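### 4.3 Preparing Items for the Parcel Locker

Before using a Lergate locker for the first time, register the account at the Odside service desk. Registration takes up to 8 minutes.

1. Remove all old shipping labels from the item or its packaging.
2. Close zippers, flaps, and straps. Bags are accepted without a box in compartments 112 through 179.
3. Place books and other printed matter in a sealed sleeve.
4. Print the deposit slip and attach it to the largest flat side.
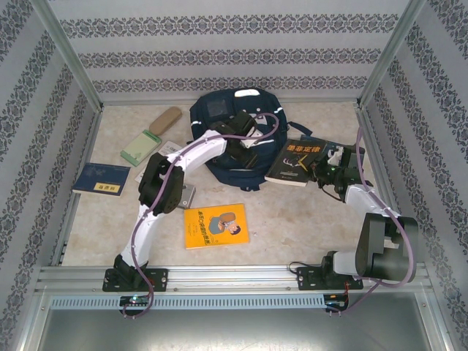
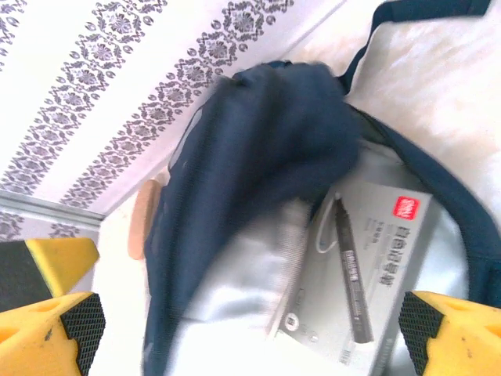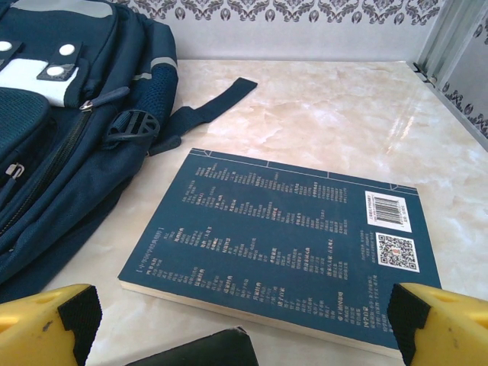

5. Enter the deposit code on the keypad and wait for the compartment door to open.
6. Place the item fully inside, with the slip facing outward.
7. Push the door until it latches. Keep the receipt until the item has been collected.

**Note:** If the display shows code 502, the compartment is reserved. Press Cancel and request another one.

**Caution:** Do not force a door that does not close. Remove the item and select a larger compartment.

Liquids, batteries, and perishable goods are not accepted. Items left past the collection period are moved to the Jaramillo counter, where proof of identity is required.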